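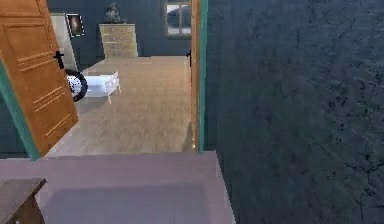

Figure 4.1 A doorway in a simulated house, looking from the hallway into a bedroom.

Chapter 4
Gathering Examples

12 shares | 3 comments

How would you get from the hallway to the chest of drawers? You would probably set off before you had finished reading the question. The door in Figure 4.1 is open, the floor beyond it is mostly clear, and your feet would sort out the rest. A robot that learns by example has no such luck. Before it can cross a doorway it has never met, it needs to have been shown a good many doorways, and somebody has to do the showing. This chapter is about that job, and I hope to persuade you that it is one of the most interesting in the whole field!

In Chapter 3 we treated the examples as given. They arrived in a tidy folder, already labelled, and we got on with the learning. Now we go back a step and make the folder ourselves. We shall follow one project from start to finish: the Clarnmont set, a collection of indoor journeys recorded in simulated houses by Mudassar Talpur and his students. Their first version held 192 journeys across 17 houses. It was small enough that one person could watch the lot over a long weekend (Talpur did, with a notebook), and nearly everything you need to know about gathering examples came up somewhere along the way.

What counts as one example?

A single view such as Figure 4.1 is only part of an example. In the Clarnmont set, each example has 3 parts: what the robot's camera would see at each moment, the command given at that moment, and a short written goal for the whole journey, such as "go to the chest of drawers". Take away the commands and the learner can see but has nothing to copy. Take away the goal and it has no way of telling a trip to the drawers from a trip to the window, for the first few steps of both may look exactly alike.

Look at the figure again with that in mind. The orange door swings into the bedroom and hides part of the low white bed. Would you keep to the right, near the door frame, or pass through the middle of the gap? Either could be a perfectly good answer. When Talpur asked his students to drive the same short route, he got both, along with one lovely wide curve that took in most of the bedroom. This spread of answers is precious, and section 4.3 shows what goes wrong when it is tidied away.

Why gather in simulation?

A simulated house can be repainted in a moment. The walls can turn from teal to cream, the door can be half shut, and the chest can move to another wall, all while the person driving has a cup of tea. The Noiphan program used for the Clarnmont set made 44 versions of a single bedroom in this way. The price is that a painted floor never has grit on it, and we return to that gap in Chapter 9.

Before you read on

Choose a doorway where you live and walk through it slowly, three times, from different starting points. Write down each change of direction as a command. Then give your notes to a friend and ask them to follow the commands exactly, starting one pace to the left of where you began. Keep both sets of notes, as you will need them for the first exercise in section 4.2.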